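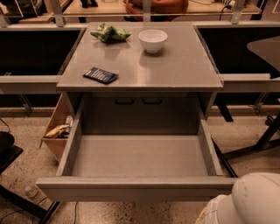 Open drawer empty, snack bag on top.

29 July 2020

I have been meaning to write all week and every night I have sat down with the notebook and gone straight to sleep over it, so tonight I am starting while there is still light at the window and a cup of tea beside me. The tomatoes are the reason I'm so tired. I know, I know, everybody's grandmother put up tomatoes and did the washing on the same day, but I am new at it and slow, and I would like it written down somewhere that I did it.

It began with Valentin Fleury next door, who planted far too many back in June and has been leaving bags of them on our step ever since. The first bag we ate. The second we ate as well, with bread and salt and a good deal of oil, standing up at the counter. By the third I was dreaming about them. So when he leaned over the fence and asked if I could possibly use a few more, I heard myself say oh yes, lovely, bring them over, and then I had to go inside and work out what on earth I was going to do.

My mother canned everything. I can see her now with her hair tied up and her glasses fogged, and the whole house smelling like vinegar, and all of us children told to stay out from underfoot (we never did). She kept her notes in a school exercise book with the cover gone, and I have it here. It is a wonderful thing and almost no use at all. "Tomatoes, the usual way," she writes, and then nothing until the next page, which is a bus timetable. Under peaches she has put "less than last time." Less what, Mother? I have been laughing about it for days, and once I did cry a little, over the word "usual."

In the end I called my sister, who remembered about the lemon juice, and I got a proper up to date book from the library's pickup table to check her against. She was right, of course, and will be reminding me of it until Christmas. You put it in the bottom of each jar before the tomatoes go in. I wrote that on a card and taped it to the window over the sink, and I still nearly forgot it on the first batch.

The peeling was the part I had dreaded and I ended up liking it best. You drop them in the boiling water, lift them out into the cold, and the skins slide off like a wet sock. I had the radio on. They were playing old dance music, the kind my father used to hum while he shaved, and I stood there with juice running down to my elbows and the back door open, and I thought, well, this is a perfectly good way to spend a morning. Then I dropped a ladle of boiling water on my foot and thought otherwise. It's only pink. I've had butter and cold cloths recommended to me by various people over the phone today, and I stuck with cool water from the tap and a sit down on the back step.

One jar didn't seal. I heard the others go, that small ping, one after another while I was washing the big pot, and I stood still each time like someone listening for a bird. But one lid stayed up, and it kept popping under my finger however long I left it, so that one went in the refrigerator and we had it tonight over noodles. It was very good. A bit watery. I think I should have let them drain, or maybe they were simply juicy ones. I'll ask Valentin what kind they are, though he told me once already and I nodded and didn't listen.

The other thing I want to remember about today is the letter from Aunt Margit, which came while I was up to my wrists and had to wait on the hall table until I could touch paper. Four pages, both sides! She says her knee is better and the new neighbors are quiet, and that she has taken up her accordion again now that she can't go out to her card game, so perhaps it's the neighbors who deserve the sympathy. She wants to know whether we are eating properly. I am going to send her a jar, if I can think how to wrap one so it arrives as a jar. It's 300 miles and I don't trust the mail with glass. Maybe I will save it for when we can drive up. I would so like to sit in her kitchen again, with that terrible clock, and be told I look thin.

I meant to answer her tonight and I have done this instead. Tomorrow, then, first thing, before it gets hot.

What else. The beans are coming on. The cat from across the road has decided that the warm spot under our steps is hers, and I've stopped arguing. Two of the roses have black spot and I picked off the worst leaves after supper, and it was so pleasant out there, with somebody's sprinkler going and the swifts up high, that I kept finding one more leaf to pick. I stayed until I couldn't tell the spots from the shadows. It has been a strange year, and I worry in the mornings more than I let on, but in the evenings I'm mostly all right, and a garden helps, even a neglected one.

I ought to get to bed. I went down just now to look at the jars once more, lined up on a towel where they can't be knocked, and they are a lovely deep color with the lamp behind them. I pressed every lid again, for luck. They need labels, and I can't find the pen that writes on glass. And there is another bag on the step. I saw it when I locked the door, and I have left it out there until morning.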